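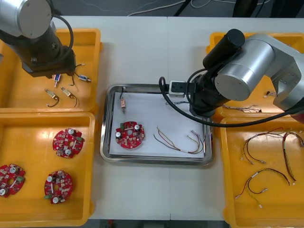
Robot Assembly Course, Handout 3
Sorting and kitting with two arms

Please read this handout before the practice session on Saturday. It continues from Handout 2, where we moved blocks with one arm only. In this session every team works with two arms, and the parts are much less friendly than blocks. Some of them have wires, and wires do not stay where you put them.

The task is called kitting. From the trays on the sides of the table, the arms must collect the parts of one kit and put them on the paper in the steel tray in the middle. A person who builds the final product should be able to take the steel tray and begin to work, without searching for anything. We name our practice kit Mulano, after the course project of the same name. You will find this word in the log sheets and in the program menu.

Kinds of parts

We use round circuit boards, small solenoids and wire harnesses. Each kind asks for a different grip, so it is useful to think about them separately before you touch the controls.
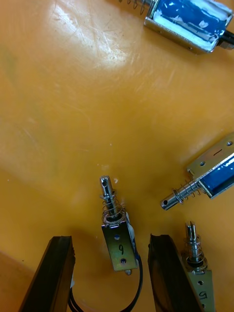 Nassoro Rugemalira

A solenoid is a coil with a metal plunger in it. When current goes through the coil, the plunger moves, and the spring brings it back. For our work, the important point is that you should not hold it by the plunger or by the spring. The plunger can slide and the part will turn in the fingers. Hold the metal frame on its two flat sides. If the part lies in a diagonal position, first turn the wrist until the fingers are parallel to the frame, and only then go down.

Some frames have a number written by hand. The number is for us, so that we can write in the log which part was difficult. Be careful when you read it through the wrist camera: a 6 and a 9 are easy to confuse when the part is turned. If you are not sure, write both with a question mark. I prefer this to a wrong number.

The circuit board is flat and has a hole in the center. Do not press on the capacitors. Take the board by the edge, lift it slowly, and put it down on the paper with no sliding.

How to do one round

Before you start, move both arms to the waiting position and check that the cables of the arms hang free. One student drives, one student watches the trays, and the watcher is allowed to say "stop" at any time. When you hear "stop", you take your hands from the controls immediately, also if you think the watcher is wrong. We discuss it after.

Begin with the solenoids, continue with the board, and leave the harnesses for the end. In our trials in July we tried the opposite order too, and the harnesses often covered the place where the board should go.

The two arms share the space over the steel tray. The rule is simple: when one arm is over the steel tray, the other arm stays over its own side. The Bokilix program will give a warning if both arms come near the middle, but it is not fast, and you should not depend on it. 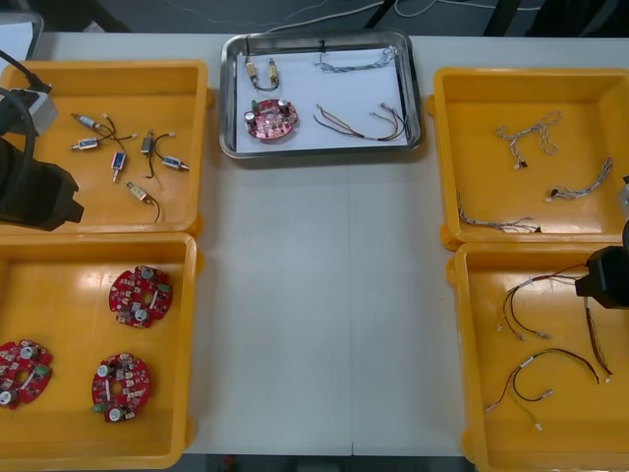

Figure 2. Kit layout on the steel tray, with the supply trays on both sides.

Each team has five rounds. Change the driver after every round. A round is finished when the kit is complete or when the driver decides to give up, and both are written in the log.

Wire harnesses

This is the part where most teams lose time. A harness has several ends, and when you lift one end the others follow in their own way. Look first for the label sleeve on the bundle.
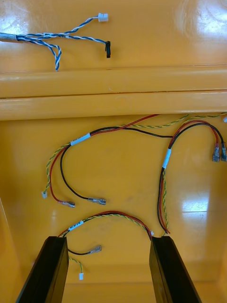 The sleeve keeps the wires together, so the bundle near it moves almost as one piece. Close the fingers there if you can reach it. Do not pull on a connector or on a terminal, even if it is nearer. Before you lift, look if any wire of this harness passes under a neighbor. If yes, move the neighbor a little to the side first. Lift straight up, wait until the ends stop to swing, and then travel to the steel tray.

What to hand in

One log sheet per team, with the names of the drivers, and two or three sentences about the grip that failed most often. Give the sheets to Callum Paterson, who also answers questions about the Bokilix program. Questions about the parts come to me.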